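Grekcombe College
Study Skills and Student Finance, Handout 8
Applying for a Bursary or Hardship Grant

Purpose of this handout

These notes accompany the second session of the module and should be read before the seminar. They deal with non-repayable awards only. Loans and fee waivers are covered in a separate handout.

Terms used

A bursary is a payment made to a student who meets set conditions, usually relating to household income. A hardship grant is a single payment made in response to an unexpected shortfall, such as the loss of part-time work. A scholarship is awarded on merit and may be held alongside either of the above, unless the terms of the award say otherwise.

Awards open to students on this module

The Purkier Bursary is paid in two equal parts and is worth 1000 pounds over the academic year. Students in any year of study may apply, provided that they are enrolled on at least half of a full course load. Applications open in September.

The Lurkance Fund makes hardship grants throughout the year. In the last full year it received 1244 applications and made 188 awards. Most of the refused applications were incomplete - a missing bank statement was the usual fault - and students are advised to check every enclosure against the list on the form.

How need is assessed

Assessors compare expected income with reasonable costs for the period of study. Rent, travel, course materials and childcare are counted in full. Credit card repayments are counted only where the debt arose from one of these costs. Savings must be declared, including those held jointly.

The personal statement

The statement should set out the applicant's circumstances plainly and in date order. It should give the sum requested and show how it will be spent. General remarks about ambition carry little weight in a hardship application, although they may be suitable for a scholarship.
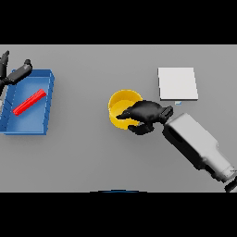 Decisions and appeals

Decisions are sent in writing to the student's college address. An appeal may be made on two grounds: that the published procedure was not followed, or that relevant evidence could not have been supplied at the time. Disagreement with the sum awarded is not a ground for appeal.

Preparation for the seminar

Draw up a budget for one term using the headings given under "How need is assessed". Bring a draft statement of no more than one page, with all personal details removed.

Handout revised 24/02/2022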